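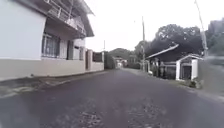

The lower end of Boiko Street, from the middle of the road.

Benedetta Greco reached the lower end of Boiko Street at ten minutes past six in the morning, set her case on the curb, and took out the listening stick. The stick was a steel rod with a wooden cup at one end. The water company had issued electronic correlators to all field staff in February, and she had one of those too, in the case, under the rain jacket. She used the stick first and wrote up the results from the correlator.

The work order said 202 liters per hour, unaccounted for, zone 13. It had been opened by the night-flow software, which compared what went into a zone between two and four in the morning with what the household meters said had come out. A difference of 202 was small. A toilet valve stuck open would do it, except that a toilet valve would pass through a meter and this had not.

She put the rod on the first stop valve and her ear to the cup. Nothing. She wrote N and the valve number and walked to the next one.

The main under Boiko Street was cast iron, four inches, laid in two stages. The record drawing showed the joint between the stages as a short perpendicular line with the letter K beside it, for Kiltano, the contractor on the second stage. Kiltano had gone out of business before she was born. Its joints were packed with lead and jute and most of them held.

The third valve had a sound in it.

Leak noise in cast iron is a hiss, usually between 500 and 1,500 hertz, and it travels well. In plastic it drops lower and dies within a few yards. This was neither. It was a low sound with an interval in it, a second and a half on and the same off. She listened for four minutes and timed it against her watch. Then she took her ear away, waited for a truck on the upper road to pass, and listened again.

She wrote: Valve 3, intermittent, period 3.0 s, not characteristic.

A pump could do that. There was no pump on the zone. A pressure-reducing valve could hunt, opening and closing against itself, and a hunting valve had a period, but the nearest one was at Bekton Road and she had rebuilt it herself in the fall. She called the control room and asked for the pressure trace at Bekton.

"Flat," the operator said. "Fifty-one all night. You want me to send it?"

"Send it to the order."

"What've you got?"

"I don't know. Period of three seconds."

"Washing machine?"

"At six in the morning, for four minutes, without changing."

"Could be an old one," he said, and she heard him typing.

She set the correlator sensors on valves two and four, and entered pipe material, diameter and distance. The instrument took its samples. It compared the time of arrival at one sensor with the time of arrival at the other and produced a peak, and the peak gave a position: 41 feet from valve two, directly on the perpendicular line with the K. She ran it three more times. The position moved by less than a foot.

A door opened while she was marking the spot with blue paint. A man in a bathrobe asked whether the water would be off.

"Not today," she said.

"My father used to say there was a bad place there. He said they had trouble with it."

"Who had trouble?"

"The men who put it in. He watched them from the window when he was a boy. They dug it up again the week after and closed it, and then they dug it up again." He looked at the blue cross. "About there, I suppose. He'd have shown you better."

She asked whether his father had said what the trouble was. The man said his father had thought somebody dropped something in the pipe, and that the foreman had shouted a great deal. He went back in. She wrote down the conversation in the remarks field, which allowed 255 characters, and had to shorten it twice.

The dig was approved for the afternoon. Sterusent held the excavation contract and sent two men and a small digger. They cut the asphalt square, took it out in slabs, and went down by hand for the last foot and a half. The ground was damp on the north side of the joint. One of the men cleaned the iron with a wire brush and the leak showed itself, a flat fan of water from the lower edge of the lead, thin enough to see through.

It was not intermittent. It ran steadily, and she judged it at around 200 liters per hour before she measured it.

She put the rod directly on the pipe. The hiss was there, at the expected pitch, now that she was close enough to get it. The other sound was underneath it. A second and a half on, a second and a half off.

"You hear that?" she said, and handed the stick to the older of the two men.

He listened. "Like something rolling," he said.

"Rolling which way?"

He listened longer this time. "One way and then back."

They fitted a split collar over the joint and tightened the bolts in opposite pairs to the torque on the card. The fan of water narrowed to a bead and the bead stopped. Benedetta dried the iron with a rag, waited fifteen minutes, and ran her thumb around the gasket. Then she tried the rod again. The hiss had gone. The rest was unchanged, and clearer without it.

To open the main she would have needed a shutdown notice, 48 hours, and a reason that fit one of the codes on the form. The codes were burst, leak, low pressure, water quality and planned renewal. The main on Boiko Street was listed for renewal in 2043. She looked at the list for some time on the tablet, standing at the edge of the hole, while the digger driver waited with the engine off.

"Fill it?" he said.

"Fill it."

She closed the order at 1235 characters, having found that the remarks could be continued in the attachments. Cause of loss: joint failure, lead. Repair: collar, tested, dry. Loss after repair: to be confirmed by night flow. On the record drawing she moved the K a quarter of an inch to the left, where the joint really was, and beside it she entered the period, 3.0 s, and her initials. There was no symbol for it in the legend, so she added one - a small open circle with a line through it - and saved the sheet.

The night flow for zone 13 came back at zero. She went past in the van at the end of the week, parked by the new patch of asphalt, and got the stick out of the case.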